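4. Putting the flowers in the bottle

This section is for the tall pressed glass bottles of the Arboleda series. For the wide vases, go to section 5.

Before you begin

Wash the bottle with warm water and a few drops of dish soap, and rinse it two times. Do not use the dishwasher. The pattern on the glass holds soap very easily, so pass a soft brush along the ribs. Let the bottle dry with the mouth down on a towel.

Choose a flat table, away from the heater and from direct sun. Colored glass looks best with light coming from behind or from the side.

Note: Tulips continue to grow after they are cut. Leave free space over the bottle.

Steps

1. Lay the tulips flat on the table, all with the heads in the same direction. Do not stand them in a corner while you work, the stems will bend.

2. Remove the lowest leaves from each stem. A leaf that stays under the water will spoil it in one or two days. The upper leaves can stay.

3. Cut the end of each stem at an angle with a sharp knife. Scissors press the stem closed and the flower drinks less.

4. Fill the bottle with 200 ml of cold water. The large Arboleda bottle holds 760 ml when it is full, but tulips prefer little water.

5. Take one tulip by the stem, a little under the flower, and hold it over the mouth of the bottle. Let the stem hang straight down before you lower it.

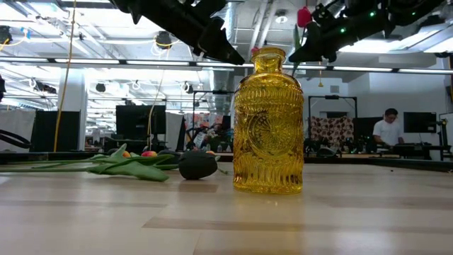 6. Lower the stem slowly until it touches the bottom. If it stops at the neck, turn it a little between the fingers and try again. Do not push. A broken stem inside the neck is difficult to take out.

7. Add the next flower in the same way. The neck is narrow, and three stems are usually the maximum. Put the tallest one first.

8. Turn the flowers so that they lean to different sides. The side of the bottle with the sunburst should face the room.

Caution: Do not lift the bottle by the neck when there is water inside. Hold it with one hand on the body and the other hand under the base.

Caution: Do not pour hot water into cold glass. It can crack.

Daily care

Change the water every second day — every day if the room is warm. Cut the stems again each time, only a small piece. If a white line appears inside the glass, fill the bottle with water and one spoon of vinegar, wait 16 hours and rinse well.

Text of this section: Duván Echeverri. Revised in September.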